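How to Find and Fix a Gripper That Drops Things (When the Software Swears It's Fine)

If you've landed on this page, your robot arm is probably letting go of stuff. Mine did it for most of a month. It would pick something up beautifully, carry it halfway across the table, and then down it went, clang, with the log cheerfully reporting "grasp OK" the whole time. I've now been through every wrong answer there is, so I figured I'd write up the order I'd check things in if I had to do it over again.

A few words on my setup so you can tell whether any of it applies to you. I work with a two-arm bench setup, electric parallel grippers, one cable per arm running up the outside to the wrist. We use it for kitchen stuff, mostly: spoons, mugs, bowls, that kind of thing. The control software is a package we call Edidia (our own, so don't go looking for it), and it talks to each gripper over a plain serial line. If you have pneumatic grippers, steps 3 and 4 will still help you but the rest probably won't.

What you need

A set of small hex keys
A cheap multimeter with a beep mode
Masking tape and a marker you can read from a few feet off
A luggage scale, the kind with a hook
Something long and smooth to hold, and I really do recommend a metal spoon
Safety glasses (I'm serious, see step 1)

Step 1. Make it safe before you poke at it

I skipped this the first time and got pinched, so please don't be me. A gripper that drops things is a gripper you don't understand, and it's just as capable of closing when you don't expect it as opening when you don't expect it. Hit the emergency stop, then wait for the arm to settle on its brakes. Don't hold the arm up with your hand while you do this! If a brake is tired the arm will sag, and you want to find that out with your fingers somewhere else.

Then check that the stop really cuts power to the gripper too. Ours didn't! The arm stopped dead and the gripper stayed live, because someone (me) had wired it to a separate supply back when we were swapping grippers every week. Get the meter out and measure at the gripper connector with the stop pressed. If you read anything close to supply voltage, decide what you want before you go any further. There's a fair argument for keeping the grip alive during a stop so the thing it's holding doesn't fall on somebody. Just make sure you've picked one or the other on purpose and written it on a label next to the button.

Glasses on from here. A spoon squeezed off-center can pop out with a lot more zip than you'd think.

Step 2. Write down when it drops

Boring, I know. Do it anyway. Every drop, write down which arm, which object, what the arm was doing, and whether the wrist was turning. I used a sheet of paper taped to the wall, and it told me more than the log did.

My log said the fault was random. My paper said it was almost always the same arm, almost always something thin, and always while the wrist was rolling. Nabil Moussa looked at the sheet for maybe ten seconds and said "cable," and I said no, I'd already checked the cable. More on that embarrassing exchange below.

Step 3. Check the fingers

Start with the fingers anyway, they're the easiest thing to rule out. Wipe the pads with a bit of rubbing alcohol on a lint-free cloth and let them dry. Kitchen objects leave a film on everything, and a pad that grips a mug just fine will let a spoon handle slide like a bar of soap.

Now close the gripper slowly on nothing and look at it from the side. The fingers should meet flat, along their whole length. If they touch at the tips first and leave a gap at the back, you've got a bent finger or a loose screw at the root. Snug the screws down evenly, a bit at a time on each one. Ours had one that turned under finger pressure. I was thrilled, thought I'd found it, tightened it up and ran the whole thing again. Clang.

Step 4. Do the spoon test

Have the gripper pick up a spoon by the handle and hold it straight up, bowl at the top, just clear of the table. A spoon is mean to a gripper. The handle is narrow and slick, and all the weight is up at the far end, so if the grip softens even a little the bowl starts to tip and you'll see it right away. A mug will hide the same fault from you for days.

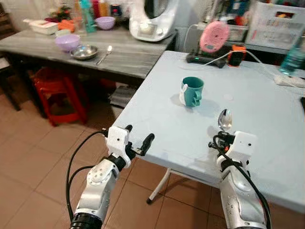
Hold it there, with the arm still, while you go and get a coffee. If the bowl has leaned over when you come back, your grip force is fading even when nothing is moving, and you should go to step 5. If it's still standing up straight, roll the wrist slowly one way to the end of its range, then slowly back the other way. Watch the spoon and not the screen.

If it only slips while the wrist is rolling, jump to step 6, because that's a cable problem until proven otherwise. And if it never slips at all, speed the wrist up a little at a time until it does. Keep your face out of the way for that part, and keep other people back from the table.

Step 5. Measure the grip (don't trust the number)

Our gripper takes a force setting from 0 to 1000, with no units, just a number. I had it set at 269 for thin objects, and that had always been fine. The thing is, the software only tells you what it asked for. To know what you're getting, hook the luggage scale through a loop of strong tape around the spoon handle, clamp the handle in the gripper, and pull straight out, slow and steady, until it slides. Write down the peak. Do it a few more times, then do the same on the other arm with the same setting.

Two healthy grippers should be close. If one is clearly weaker with everything standing still, look at the supply voltage under load, then the pads again, then the gearing inside. That last one is a job for the manufacturer unless you like hunting for tiny springs on the floor.

Both of mine pulled nearly the same, by the way. Which was great news and also very annoying.

Step 6. Check the cable while it's moving

OK, so here's where I ate my words. I had checked the cable, but I'd checked it with the arm parked. Every wire beeped, I called it good, and I crossed it off the list. What you have to do is check it in motion.

Power off, brakes on. Unplug the cable at both ends and clip the meter across one conductor at a time in beep mode. Then have a helper flex the cable slowly by hand, starting at the base and working up to the wrist, bending it the way it bends in real use. You're listening for a hiccup in the beep. Anel Khumalo did the flexing for me and we got a clean tone all the way up until she reached the tight curl just before the wrist. Then it went beeeep-eep-eep. Gorgeous sound. I could have hugged that multimeter.

One of the power conductors had broken inside its jacket. On the outside the cable looked perfect. Every time the wrist rolled far enough, power dropped for a blink, the gripper rebooted, and the fingers relaxed while it started up again. By the time the software asked how things were going, the gripper was back and saying yep, all good here.

Step 7. Replace it and give it some slack

Don't splice it. I tried (of course I did) and the splice lasted an afternoon. Get a cable rated for continuous flexing, ours came from Van Wijk, and route it with a loop big enough that the wrist can go to both ends of its range without pulling the curl tight. Tape it in place first, roll the wrist by hand through everything it can do, and only put on the permanent clips when you're happy. Clips go on the straight parts of the arm, never on the bend.

Step 8. Make the software tell the truth

Fixing the cable fixes today. The bigger problem was that the system could lose its grip and not know it. So we added two checks. The first reads the gripper's uptime counter with every status message, and if the counter ever goes backward, the arm stops and calls for a person. The second compares finger width to what it was at the grasp. If the fingers move by more than a hair in either direction during a carry, same thing, stop.

Eetu Aaltonen wanted the arm to try again by itself after a reboot. I talked him out of it. If there's a hand in there picking up the fallen spoon, I don't want a retry.

Step 9. Run it until you're sick of it

We ran 220 pick-and-hold cycles with the spoon, wrist rolling the full range both ways, and didn't call it fixed until the last one was done with no drops. Then I put the old cable back on for a few cycles to make sure the new checks caught the fault. They did, on the second roll. I'd really encourage you to do that bit, since a check you've never seen trip could be doing nothing at all.

The old cable is now hanging on a nail with a tag on it so it can't sneak back into the spares drawer. The other arm's cable is the same age, and I've got it down for replacement in December.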